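Film Composer Iolanda Rangel Receives the Cornura Prize for Best Original Score

Her music for the drama "Osthorpe" was chosen from nine shortlisted scores

STAVLEY, April 17, 2020 – The Cornura Film Awards announced today that the composer Iolanda Rangel is the winner of this year's prize for Best Original Score. She receives it for her music to "Osthorpe," the feature film produced by Queiroz Pictures. The announcement was made in an online ceremony, which replaced the gala evening planned at the Stavley Playhouse.

It is the first Cornura prize for Ms. Rangel. She was on the shortlist three times before, for two feature films and one short documentary, and each time the prize went to another composer. With "Osthorpe" she was nominated also in the category for Best Song, which will be announced together with the technical prizes in August.

"Osthorpe" tells the story of two sisters who return to a fishing town on the coast to sell the house of their parents. There is little dialogue in the film, and in long parts of it the music has to carry what the sisters do not say to each other. Ms. Rangel wrote 31 pieces for the picture, most of them short. The main theme is first heard on a solo viola when the older sister opens the door of the house, and it comes back in the full orchestra only once, near the end.

The jury wrote in its statement: "The score of 'Osthorpe' is patient. It does not tell the audience what to feel before the actors have had the time to do their work. We were impressed with how much the composer leaves out, and we remembered the theme of the viola for many days after the screening."

Ms. Rangel thanked the jury from her home, where she followed the ceremony with her family.

"I am very happy, and I am also a little surprised, because I had already learned how to lose this prize politely," said Ms. Rangel. "When I read the script for the first time, I heard almost nothing, only one instrument and a lot of room. I was afraid to say this to the producers, who had paid for an orchestra. They were kind and they let me use the orchestra very little. I want to thank the players, who sat quietly for many minutes and then had to play the most difficult page of the evening."
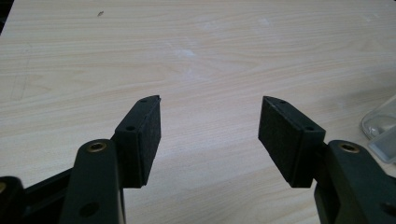 A pale wooden tabletop with wavy grain.

The music was recorded in nine days. The first sessions were made with a small string group, and the larger pieces were recorded in the last week with the full orchestra. Ms. Rangel conducted all sessions herself. She also plays the piano in four of the pieces, on an old upright instrument which was tuned slightly low for the recording – a decision that was discussed for a long time with the sound department, and which can be heard clearly in the kitchen scene.

Queiroz Pictures has worked with Ms. Rangel on two earlier productions. The company said that she joined "Osthorpe" already before the filming began, and that the director played her first sketches to the actors during the rehearsals. Two of these sketches are used in the finished film almost without change.

"We have known for a long time what Iolanda can do," the company said in a statement. "It is a great pleasure for us that the jury has now heard it too. We congratulate her, and we congratulate everybody who worked on this film."

The film was nominated for Cornura awards in five categories in total. Besides the prize for Best Original Score, it received the prize for Best Supporting Actress. The prize for Best Film went to another production, as did the prize for Best Director.

About the ceremony

The Cornura Film Awards are normally given in front of an audience of over 400 guests. This year the gala was canceled in March for reasons of public health, and the organizers decided to keep the date and to present the winners on the internet. The presenters and the nominated artists took part from their homes. The recording of the ceremony can be watched free of charge on the website of the awards, with subtitles in English and Portuguese.

The winners will receive their trophies by post. A reception for all the nominated artists is planned for a later time, and the organizers will inform the guests when a new date can be confirmed. Tickets which were bought for the gala evening remain valid for this reception. Ticket holders who prefer a refund can ask for it at the box office of the Stavley Playhouse, by e-mail or by telephone.

About the soundtrack

The soundtrack album of "Osthorpe" will be released for download and streaming in the coming weeks, and an edition on vinyl will follow in August. The album contains the complete main theme, the closing song and three pieces that were written for the film but are not heard in it. Ms. Rangel has written a short text about each piece for the booklet of the vinyl edition.

The sheet music of the main theme, in a version for viola and piano, can be requested by music schools from the press office of Queiroz Pictures. It is free for teaching purposes.

About Iolanda Rangel

Iolanda Rangel studied composition and piano, and worked for several years as an arranger for theater before she wrote her first music for film. Her work includes feature films, documentaries and one television series. She is now preparing the score for a new historical drama, also produced by Queiroz Pictures, of which the filming has been postponed.

About the Cornura Film Awards

The Cornura Film Awards are given every year to feature films, short films and documentaries from independent producers. The winners are chosen by a jury of nine members who work in the film industry, and the jury changes every year. Entries for the next edition can be sent from August. The rules and the entry form will be published on the website of the awards.

Notes for editors

Interviews with Ms. Rangel are possible by telephone or by video call, in English or in Portuguese. Sound samples of the main theme and the full list of winners are available on request from the press office of the Cornura Film Awards. Please mention the name of your publication and your deadline when you write to us.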